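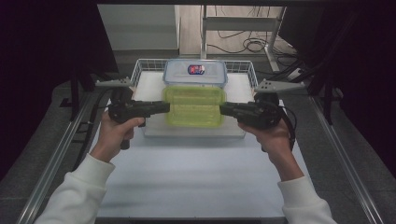
Can the Hova put the lunch boxes away by itself yet?
Not dependably. Plan on doing most of it yourself.

4. Teaching a tidying job
1. Clear the worktop and set out two food containers.
2. Take one gripper in each hand.
3. Move slowly. Repeat the job 200 times.
4. Run the test.

Note: Our best score was 92 out of 200, with lids left off.

Caution: Keep cables clear of your wrists.

Shahab Rahimi, Zostley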